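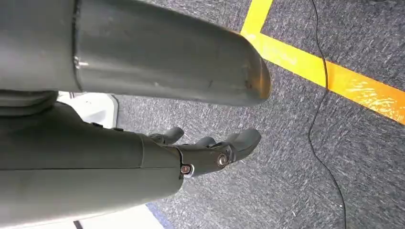

One rater objected in the written comments that gray was being asked to do too much work, and that two parts both called dark gray on the form could look less alike than a gray part and a black one. Several other comments went the same way. We had treated color as the settled part of the description and finish as the part that needed testing, and the comments made us look at the two together.

Figure 4. Dark gray finishes side by side. The upper cylindrical segment is smooth and slightly glossy, with faint scuffs and small dark specks; the lower one is more matte, with a slight greenish-olive tone.

4.2 Describing dark finishes

The form gave raters four words for finish (matte, satin, semi-gloss, gloss) and a free line for color. Each of the 13 raters worked alone and was not told which words the others had used. Agreement on finish was good at both ends of the range and poor in the middle. Satin and semi-gloss were swapped so often that we merge them in the rest of this section and call the result "low gloss."

Color was less orderly. On the free line, the same part was entered as charcoal, gunmetal, slate and plain dark gray. Raters who used a longer name did not agree with each other any better than raters who wrote "gray." Where a surface had a green or brown cast, the raters who noticed it tended to say so at length, and the rest left it out completely. A missing entry therefore can't be read as a judgment that no cast was present.

Highlights caused most of the trouble. The end cap in Figure 4 has an orange-tinted reflection along its edge, and a tint of this kind can be entered either as a property of the light or as a property of the part. We accept only the first reading. A colored highlight on a dark low-gloss surface says little about the paint under it, and the form now has a separate line for it. The same goes for the bright spot just below the seam on the upper segment, which should not be entered as a pale mark.

Marks on the surface were coded apart from finish. Scuffs and specks were both to be recorded as seen, with no cause given. The first version of the form offered "dust" as a choice – a mistake, as it asked raters to decide from a picture whether a speck would wipe off. We dropped it and recoded the earlier entries by hand. Seven entries could not be recoded and were left out of the totals.

Small parts of a different color were handled well. Raters had little difficulty with copper-colored centers ringed in silver, such as those on the two round fasteners in Figure 4, and the wording was close to uniform. Contrast with the dark ground probably helps. It may also be that people simply have fewer words for copper than they have for gray.

The Wimell and Gruvell word lists were tried against the same entries. Wimell has 8 terms for dark neutrals, which was more than our raters could keep apart. Gruvell has fewer but ties each one to a finish, so a matte part with a greenish cast has no place in it. We kept plain color words, with an optional note for the cast, and report all later results in that form.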